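시연 기반 로봇 교시

시연 기반 로봇 교시(示演基盤 robot 敎示)는 사람이 로봇에게 작업을 직접 해 보이거나 로봇을 손으로 움직여 동작을 가르치는 방법을 통틀어 이르는 말이다. 영어로는 learning from demonstration 또는 programming by demonstration이라고 하며, 모인 시연으로 제어 정책을 학습시키는 경우에는 모방 학습이라는 말도 널리 쓴다. 좌표와 명령어를 한 줄씩 적어 넣는 대신 사람의 손놀림이 그대로 교재가 된다는 점에서, 로봇공학 가운데서도 유난히 사람 냄새가 나는 분야이다.

개요

산업 현장에서 오래 쓰인 교시 방식은 교시 조작기(티치 펜던트)로 로봇의 자세를 하나씩 저장하고 이를 순서대로 재생하는 것이었다. 같은 부품이 늘 같은 자리에 놓이는 공정이라면 지금도 훌륭한 방법이다. 그러나 물건의 위치가 매번 달라지는 집안일이나 소량 조립에서는 저장된 좌표가 금세 쓸모를 잃는다. 시연 기반 교시는 이런 작업을 겨냥한다. 조작자는 같은 작업을 조금씩 다른 조건에서 되풀이하고, 학습 모형은 카메라 영상과 관절 값의 짝에서 "이런 모습이 보일 때는 이렇게 움직인다"는 관계를 찾아낸다.

교시 방식

직접 교시. 조작자가 로봇 팔을 손으로 잡고 끌어 움직이는 방식이다. 팔은 중력을 보상하는 상태에 놓여 가볍게 따라온다. 배우기 쉽고 접촉하는 힘을 손으로 느낄 수 있지만, 두 팔을 한꺼번에 다루기가 어렵고 조작자의 몸이 카메라를 가리기 쉽다.

원격 조작. 조작자가 떨어진 자리에서 조종 장치를 움직이면 로봇이 따라 움직인다. 같은 관절 구조를 가진 작은 팔을 쥐고 움직이는 선도-추종 방식, 가상 현실용 손 조종기를 쓰는 방식, 3차원 마우스를 쓰는 방식이 대표적이다. 양팔 작업에는 선도-추종 방식이 특히 잘 맞는다. 두 손의 박자가 거의 그대로 전달되기 때문에, 익숙한 조작자의 시연을 보고 있으면 감탄이 절로 나온다!

휴대형 그리퍼. 로봇 없이 손에 쥐는 집게에 카메라를 달아 작업하고, 그 기록을 나중에 로봇의 움직임으로 옮긴다. 장소를 가리지 않는다는 장점이 크지만 로봇 팔이 실제로 닿을 수 없는 자세가 섞여 들어올 수 있다.

카메라 배치

시연 기록에는 대개 두 종류의 시점을 함께 쓴다. 머리 높이의 카메라는 작업대와 양팔의 관계를 보여 주고, 손목 카메라는 집게와 물체가 만나는 좁은 영역을 보여 준다. 원통형 부품처럼 굴러가거나 미끄러지기 쉬운 물체에서는 손목 시점이 큰 몫을 한다. 집게 사이에 들어온 물체가 화면을 절반 넘게 차지하더라도, 양쪽 손가락이 닿은 높이와 물체가 기운 정도를 읽을 수 있으면 학습에 쓸모가 있다. 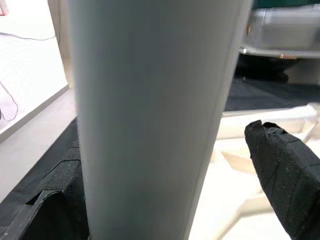
양팔 조립 시연

가구 조립은 양팔 교시 연구자들이 무척 아끼는 과제이다. 부품이 크고 가벼우며, 방향을 맞추고, 끼우고, 붙드는 동작이 한 작업 안에 모두 들어 있다. 플라스틱 의자는 그중에서도 입문용으로 인기가 높다. 좌판을 뒤집어 놓고 모서리의 둥근 구멍에 다리를 하나씩 세워 끼우는 구성인데, 사람에게는 단순한 일이어도 로봇에게는 배울 것이 가득하다.

핵심은 두 팔의 역할 나누기이다. 한 팔이 다리를 잡고 있을 때 다른 팔은 좌판을 누르거나, 다음 부품 쪽으로 가거나, 가까이에서 대기할 수 있다. 숙련된 조작자는 쉬는 팔도 아무 데나 두지 않는다. 곧바로 거들 수 있으면서 카메라를 가리지 않는 자리를 찾아 두는데, 이런 습관까지 시연에 담겨 로봇에게 전해진다. 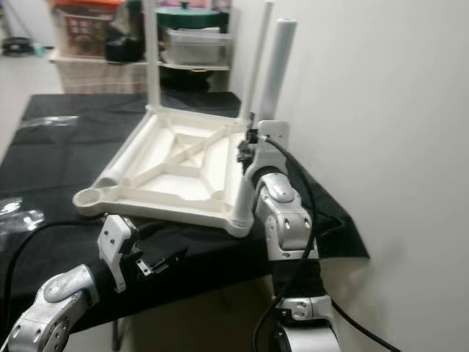 다리를 세우는 단계에서는 잡는 높이가 결과를 좌우한다. 너무 위를 잡으면 아래 끝이 흔들려 구멍을 찾기 어렵고, 너무 아래를 잡으면 집게가 좌판 테두리에 걸린다. 한양팔 교시 지침인 Skallum은 첫 시연에서 조작자가 편한 높이를 고르게 한 뒤, 이후의 시연에서 그 높이를 조금씩 바꾸도록 권한다. 부품을 눕혀 둔 방향도 시연마다 달리한다.

긴 부품 다루기

봉이나 관처럼 긴 부품은 한 손으로 들면 끝이 크게 돌아간다. 그래서 한 집게가 중간을, 다른 집게가 아래쪽을 맡는 두 손 잡기가 자주 쓰인다. 이때 두 집게는 하나의 물체로 이어져 있으므로, 한쪽만 먼저 움직이면 부품이 손가락 사이에서 비틀린다. 원격 조작자는 양손을 함께 기울이는 연습부터 하게 되며, 처음에는 느리게, 손에 익은 다음에는 사람의 평소 속도에 가깝게 시연한다.
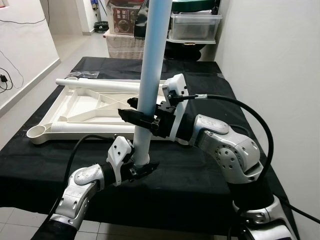 집게 손가락의 표면 재질도 중요한 변수이다. 매끈한 관을 단단한 손가락으로 잡으면 접촉면이 좁아 돌아가기 쉽다. 손가락에 천이나 고무를 감으면 마찰이 커지고 부품에 흠집도 덜 난다. 다만 감은 재료가 닳거나 밀리면 같은 명령에서도 잡는 힘이 달라지므로, 기록을 시작하기 전에 상태를 살피는 것이 좋다.

자료 수집의 사례

조립 동작을 모은 자료집 Putora는 한 작업을 1022회 시연한 기록으로 이루어져 있다. 이 가운데 193회는 조작자가 일부러 어긋난 위치에서 출발해 바로잡는 과정을 담은 '복구 시연'이다. 정리를 맡은 Hanyu Bai는 2019년 3월에 쓴 해설에서 깔끔한 시연만 모은 모형은 작은 실수 하나에도 길을 잃는다고 지적하고, 되돌아오는 동작을 따로 가르칠 것을 제안하였다. 조작자 10명이 참여하였으며, 사람마다 손버릇이 달라 같은 다리를 끼우는 데에도 접근 방향이 제각각이라는 점이 자료의 매력으로 꼽힌다.

기록 도구로는 Grurkitz가 쓰였다. 각 카메라의 영상과 양팔의 관절 값, 집게의 벌어진 정도를 같은 시간축에 맞추어 저장하는 프로그램으로, 시연 도중에 단계가 바뀌는 순간을 발판 스위치로 표시할 수 있다.

한계와 과제

시연의 질은 조작자에게 크게 기댄다. 망설이며 멈춘 시간도 그대로 기록되어, 학습한 로봇이 같은 지점에서 까닭 없이 머뭇거리는 일이 생긴다. 원격 조작에서는 힘의 감각이 약하게 전해지거나 아예 전해지지 않아, 끼워 맞춤이 끝났는지를 눈으로만 판단해야 할 때가 많다. 힘 되먹임을 갖춘 조종 장치와 촉각 감지기를 단 손가락이 활발히 연구되는 것도 이런 사정과 관련이 있다.

작업 환경의 차이도 과제로 남아 있다. 검은 천을 깐 작업대에서만 배운 모형은 밝은 나무 탁자 앞에서 성능이 떨어질 수 있다. 배경과 조명을 바꾸어 가며 시연을 더하거나, 영상에 인위적인 변화를 주어 학습시키는 방법이 함께 쓰인다.

같이 보기

모방 학습
원격 조작
양팔 로봇
로봇 그리퍼
힘 되먹임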